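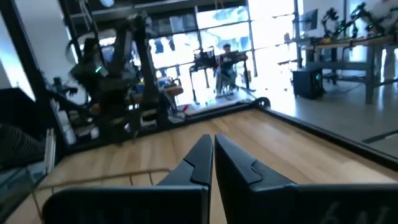

The workshop in Villey opens at eight, but the man who started the Clokwood project prefers to come on Thursday evening, when the big windows still give good light. He works on a robot arm that should one day sort small wooden parts for model makers. He is an electrician by profession and he learned mechanics from old manuals. "I am slow, and I like to be slow," he tells me. The two black fingers of the gripper have a notch on the inner side and become narrow at the tip, and he speaks longer about this shape than about all the electronics. "With a wide tip you push the part away before you hold it. With a narrow tip you can go down between two parts."

The first gripper was made at his kitchen table in 32 evenings. It could close, but it could not close gently. He shows me with his hand how it broke a thin strip of pine. After this he wrote to the small shop Cabello, where he buys his motors, and they advised him to limit the current. He spent 400 dollars on the second version. His wife knows the number, he adds, and laughs.

I ask him why he tests on a wooden table and does not use a rubber mat. "Wood shines," he answers. "When the sun comes, the camera sees a bright line and thinks it is an edge. I want this problem now, and not later in somebody's house."

His present test has 100 attempts without a pause. The control program, which he calls Literov after the street of his childhood, writes down each failure. He reads the list at home, with tea. "The bad ones are more interesting for me," he says. Next month he wants to try parts of different thickness, and he is still looking for a quieter power supply.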